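Search this site Go

3.2 Table settings and the objects on them

We were delighted by how much a nearly bare table can tell us about the way people lay out a meal. The settings in this part of the study use everyday tableware in soft colors, with very few pieces at a time, so that each choice of place stands out.

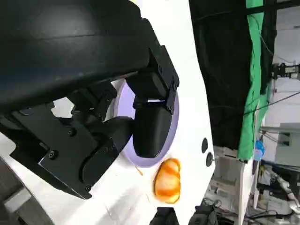
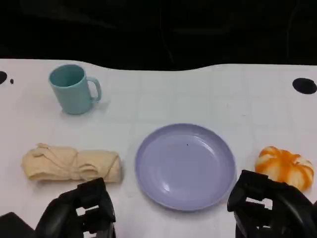 Figure 4. Tableware in the small-table setting. A round lavender plate lies on the white tabletop in the second picture, together with a pale teal mug, a rolled beige cloth and a small orange and white pumpkin.

Our raters sorted 2,171 layouts from the Hilo collection by one plain question: would you sit down to eat at this table? The plate turned out to be the anchor in nearly every answer. Raters accepted mugs on either side and cloths in almost any shape, but they wanted the plate within easy reach, and they told us so at length (the comment boxes were a joy to read!).

Decorations gave us the biggest surprise. We had expected a seasonal item to split opinion, and it did so only when it crowded the plate. With a clear gap left around the plate, 91 percent of the raters called the table welcoming. Randi Eide, who coded the comments, found the word "cozy" used for settings with hardly anything on them.

Cloths deserve a study of their own. A flat, folded napkin was read as formal, while a rolled or bunched one suggested a meal among friends. We saw the same pattern in the Lundgren set, which is smaller and was rated in February by 60 people who had not seen the Hilo layouts. Section 3.3 takes up the spacing between cloth and plate.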